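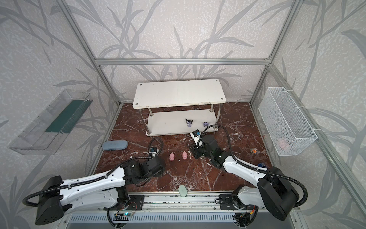 Teaching with the hands: a talk with Emiko Noguchi

Emiko Noguchi has moved robot arms by remote control for two years at Vesumau, a small company that records tasks so a machine can learn them later. Before that she repaired sewing machines. I met her on Tue 22 March, in the room behind the office, where two arms share a floor printed like red marble.

I asked first what her work is, in simple words.

"I show it how," she said. "I hold two small arms on my desk, the leaders we call them, and the big ones follow my hands. When I close my fingers, the gripper closes. Everything is recorded, the cameras and the joints together. One showing from start to finish is one episode."

The task this month is to put toys on a shelf with two levels. The pink pigs belong on the top board. I told her it looked easy, and she laughed at me.

"Please try it, then we talk again. With your own hand you feel the toy. With the leader you feel almost nothing, you must look. My first week I pushed the shelf many times with the elbow of the arm, because I was watching only the fingers."

She did let me try. I lifted one pig, lost it, and lifted it again by the ear. Noguchi deleted my episode without a word.

Her colleague Gilang Menon checks the recordings in the evening. He told me that the most common problem is hesitation. "A person stops to think, and the arm hangs in the air. The model learns this also. Then you have a robot which stops before every pig, and you don't know what it is waiting for."

For this reason Noguchi practices each movement before she records. She decides which arm will go to the top and which will stay low, and she keeps to it for the whole session. On her best day she made 76 good episodes. She does not want to repeat that day, her wrists were sore until the weekend.
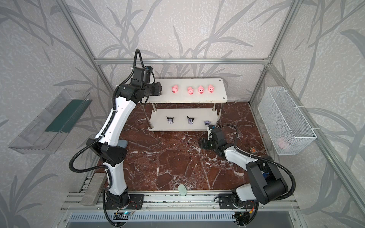

Left arm at the upper board, right arm at the lower one. Four pigs are in the top row.

Does she never guide the arm directly, by taking it in her hand? "In October we tried it. It is nice for one arm. For two arms I would need to stand inside the cell, and then my sleeves are in every camera picture. Gilang was not happy."

I wanted to know if she thinks about the machine as a student. She needed some time for this question.

"A student asks you why. This one copies also my bad habits. I always come to a toy a little from the side, I did not know it about myself. Then we ran the trained model for the first time, and it came from the side too. I was a little ashamed, and a little proud."

The next task will be folding small cloths, and she has already asked Menon for softer finger pads. He has promised to order them this week.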